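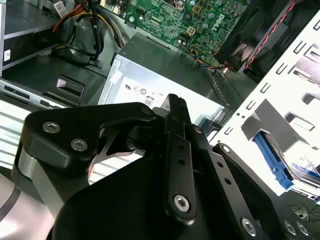 What should a person do before opening up one of the donated desktops?
Shut it down, pull the power cord out of the back, and wait a minute or two before taking the side panel off. Put the screws in a cup, please, and write the machine's tag number on the cup.

Ruldale Computer Reuse Group
Minutes of the regular meeting, Jan 21, 2024
In the chair: Mostafa Tazi
Minutes taken by: Villads Bjarnason

Opening

Mostafa got us going a little after the hour and thanked everybody for coming out in such miserable weather, and for the lemon cake, which was gone before we reached the second item. The question and answer at the top of these minutes went up on the bench wall last month, and it was agreed to keep printing it with the minutes until everyone is tired of reading it.

The minutes of the last meeting were read and accepted with one correction. The monitors went to the Divstead library and not to the Divstead school, and your minute-taker is sorry for the mix-up and for the puzzled phone call it caused.

The Dell desktops

We had a good long talk about the Dell desktops that came to us from the Kandasamy office when they moved across town. There are 11 of them, and Mostafa says they are about as nice a batch as we've had in a while, dusty but well looked after. The insides are a bit of a squeeze, what with the power supply, the drive cage and all those little colored wires sharing the same corner, so he asked that we take our time and not tug on anything that doesn't want to come.

It was asked whether we ought to replace the power supplies while the cases are open. Mostafa felt, and the rest of us came around to it, that a supply that tests fine should stay where it is. Any with a noisy fan or a burnt smell goes on the red shelf with a note.

Villads brought up the matter of wires being put back every which way. Two machines last month went together with a cable lying right against the fan blades, and they made a dreadful racket when they were switched on. From now on please tuck the cables to the side and give the fan a gentle spin with a fingertip before the panel goes back on. Agreed by all.

Tag 2038 is still waiting for a new front panel. If you have one in your garage, and I know that some of you have all sorts in your garages, do bring it along.

Drives and drive carriers

This took up the better part of the meeting, and rightly so, because people trust us with their old letters and family pictures. Every drive comes out and is wiped with the Clenasent program before the computer goes to a new home. Mostafa will keep the wiping log, and a drive that won't finish the wipe gets set aside for crushing, with no exceptions for drives that "seem fine otherwise."

There was also the question of the plastic carriers the drives sit in. We have been careless with these, and a missing carrier can hold a good computer up for weeks. The blue ones are to stay with their own cases. If a carrier feels stuck, stop and look for the catch before pushing any harder, and ask for a second pair of eyes if you need them. We have 6 spares in the parts drawer and would dearly love to still have them in July.

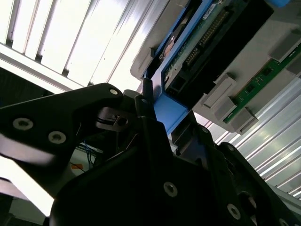
Tidying the bench

Villads would like the small screwdrivers back in the rack at the end of the day, and said so at some length, for which he apologizes here in writing. The bench mats are to be wiped down and the screw cups emptied only when the case they belong to is closed up. Loose screws found on the floor go in the jar by the sink.

Mostafa offered to sort the box of old power cords, throwing out any that are cracked or frayed, and was warmly applauded for it.

Things to do before next time

Mostafa: wiping log, power cords, and a thank-you card to the Kandasamy office.
Villads: new labels for the red shelf, and a call to Divstead about whether the library would like keyboards too.
Everyone: look at home for a front panel for tag 2038.

Any other business

The coffee maker is leaking again. Villads will bring his own from home until we can find another. There being nothing further, Mostafa closed the meeting and we stayed on for a while to put the chairs away.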